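Ilir Angelovski
@ilir_angelovski
Friday, July 21, 2023

Our short paper on grasping shiny kitchen things is printed now, so I want to write a few posts on the method and on what it does not do. The name of the method is Zollance. My coauthor is Shona Paterson, who wrote most of the planner.

The problem is old. A depth sensor sends light out and expects to get it back from the surface it hit. Polished steel sends the light somewhere else. You receive a hole in the depth map, or worse, a surface that is not there.

The hole is the easier case, because the software knows it is missing something. The false surface is the dangerous one. The planner trusts it and moves the fingers with full confidence to a wrong place.

A stockpot has both. The inner wall works like a curved mirror, and the rim is round and bright. The handles are black and dull, and for the sensor they are the most friendly part of the whole object.

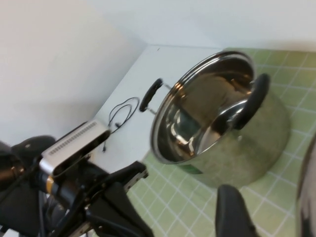
Wondthorpe Robotics Letters, Vol. 5, No. 2

So the first idea in the paper is very simple. We do not try to repair the depth of the steel. We ask which parts of the object gave a depth we can believe, and we plan the grasp from these parts only.

To decide what we can believe, the arm looks at the object from one pose, moves the wrist a little to the side, and looks again. A real surface stays in its place when you move. A reflection slides. If a patch slides more than the calibration error allows, we throw it away.

This test was known before us, and we cite the people who did it with fixed cameras. Our part is to do it from the wrist while the arm is already on its way, so the second look does not need a separate stop.

The planner may ask for up to three extra looks. After that it must choose a grasp or give up. Shona insisted on the limit and she was right. In my early version the arm could circle a pot for a very long time, always a little bit unsure.

On pots the planner usually prefers a handle. On a pot that is tilted it has to compare the near handle and the far one, and the near one often hides part of the opening. We count this hidden part as unknown. We do not count it as free space. My first code made this mistake, and I found it by the sound.

Now the part that I like less. Thin wire.
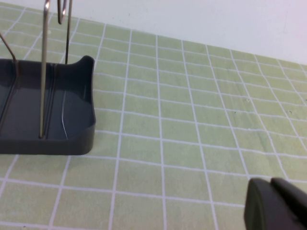 Tray and wire pieces on the grid mat.

A wire gives very few depth points. If it is also polished, the bright line on it moves together with the viewpoint, so our test says "reflection" and removes it. The test is correct about the bright line and wrong about the wire.

The dark plastic of the tray causes no trouble like this. We get its front wall and its raised corner in most looks. But a plan that sees the tray and does not see the rack standing in it is not a good plan.

What we do for now: if a removed patch is long and narrow, we keep it as an obstacle and only forbid it as a grasp target. The fingers stay away from it. It is a patch on the method and we call it this in the paper also.

Two reviewers asked why we do not use a learned depth completion network. A fair question. We tried one. On pots it made beautiful smooth rims, and sometimes the rim was in the wrong place. I prefer a hole that I know about.

About the grid mat, as several people have written to me: the lines are useful when we check the wrist calibration by eye. The method itself does not use them. Please do not buy a mat because of us.

The lens of the wrist camera bends the lines quite strongly. We correct this before the test. If you skip the correction, real surfaces near the border of the view also start to slide, and you will throw away good handles.

Code will go online in December, when Shona has finished cleaning the planner. The calibration scripts come first. If you work with wire racks, baskets or whisks and have something better than our narrow patch rule, please write to me, I would like to compare on the same objects.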